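Milonport puts out free bench rules for small robot arm cells

MILONPORT, October — Hi, I'm Dagmar Hájek, and I look after safety and good practice at Tjoa, our little robotics shop in Milonport. As of this month, anyone can download the Hurnari Bench Rules, the same set we use ourselves every working day. It costs nothing, and you don't have to hand over your email address to get it!

We wrote these because the big safety standards are (rightly) thorough, and they're aimed at people building whole production lines. If you've got one arm, one bench and a bin of odd parts, it can be hard to know where to begin. The Hurnari rules don't replace any standard or your own risk assessment — please keep doing both — but they do cover the everyday stuff in plain words.

The whole thing fits on 4 pages. Clamp the bin before the arm gets power, and check the clamps again after lunch. Mark the work area on the table with tape you can see from the door. Know where the teach pendant is before anybody presses start, and put it back in the same spot. Cables on the floor get walked and checked at the start of each shift. Hands stay out of the bin while the arm is live, even if the part you want is right there and it would only take a second (I've heard that one a lot).

There's also a section on picking trials, which is the part I'm proudest of. We ask for 100 picks at reduced speed with any new mix of objects, soft ones included, before you turn things up. Write down every miss. Our partners in Skatov tried the draft over the summer and sent back so many notes that I rewrote the chapter on grippers twice, and it's much better for it.

We've printed 2000 copies for schools and workshops that would like paper ones. Ask for leaflet 2806 at our front desk or drop us a line through the contact page. Comments are welcome too, grumpy ones included, and I'll be reading them all myself before we start on the next edition in the spring.

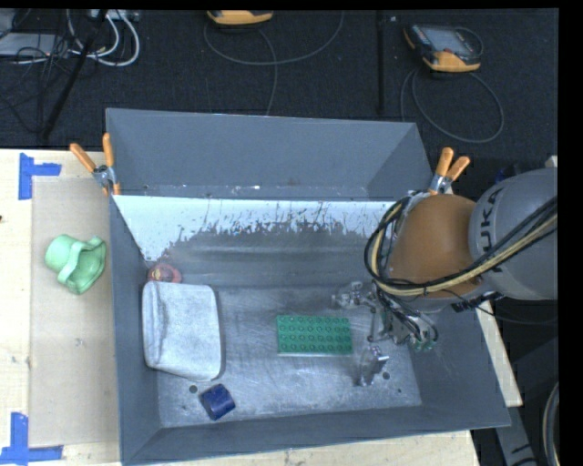 A KUKA arm at work over a clamped metal bin, with blue tape marking the table.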